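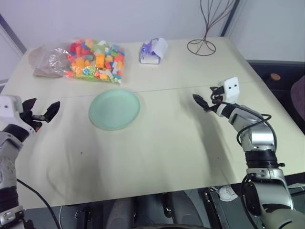 Why Do Plastic Blocks Hold Together?

Push one building block onto another and you feel a small click in your fingers. Now turn the two blocks upside down. The top one does not fall. There is no glue in there, and no magnet. So what is holding it?

The answer is a force called friction. Friction is what happens when two things rub against each other and do not want to slide. It is the reason you can walk on a carpet without falling, and the reason it is hard to walk on ice, where there is very little of it.

Look at one block closely. On many kinds there are small round bumps on the top. These bumps are called studs. Under the block there is a hollow space with walls around it, and often a tube in the middle. When you press two blocks together, the studs of one go into the hollow space of the other. The space is a tiny bit too small for them. The walls must bend outward a little, so little that your eyes cannot see it, and then they try to come back to their old shape. They squeeze the studs. This squeeze makes the friction strong.

Engineers have a name for this. They call it an interference fit, because each part is a little in the way of the other.

Why plastic?

You can make a block from wood, and many children play with wooden blocks. But wood grows and shrinks when the air is damp or dry, so a tight fit in summer can be a loose fit in winter. Clay breaks when you bend it. A good hard plastic can bend a very small amount and come back again, many hundreds of times. We say that it is elastic. A rubber band is elastic too, only much more.

Brijesh Ahuja worked for 19 years in a workshop in Larer, where he made molds for plastic toys. A mold is a block of steel with an empty shape inside. Small grains of plastic are heated until they become soft like thick honey – then a machine pushes the plastic into the mold with great force. It becomes cool in a few seconds, the mold opens, and the new piece drops out.

"The hard part is the steel," he told me. "If my mold is wrong by less than the width of a hair, every block from it is wrong."
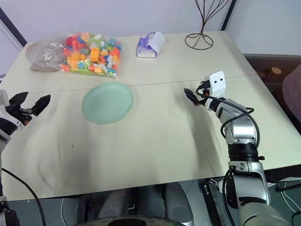 He kept one of his old molds, and he says it made 2,000 pieces on its first day of work. All of them had to fit with all the others. This is the real trick of building blocks. It is easy to make two pieces that fit each other, if you can cut and scrape until they do. It is much more difficult to make thousands that fit in any order.

Why do old blocks become loose?

Every time you pull blocks apart, the surfaces rub. A very thin bit of plastic wears away. Also, if blocks stay pressed together for years, the walls can slowly get used to the new shape and stop squeezing so hard. Heat makes this faster. My neighbor Ruth Oakley once left a plastic castle behind a sunny window in July, and the towers leaned to one side like tired people.

Something to try

You need two blocks of the same kind, a cup of water and one drop of dish soap.

Press the blocks together and pull them apart. Try to remember how hard you had to pull. Now put the soap in the water, dip both blocks, and do it again. Was it easier? The soapy water makes a slippery layer between the two surfaces, so there may be less friction. Rinse the blocks after, and let them dry on a towel.

Words to remember

Friction: the force that slows things down or stops them when they rub together.
Elastic: able to bend or stretch and then go back to the first shape.
Mold: a hollow form that gives its shape to what you put in it.

Written by Pranab Munasinghe for the children's pages of the Ambridge Library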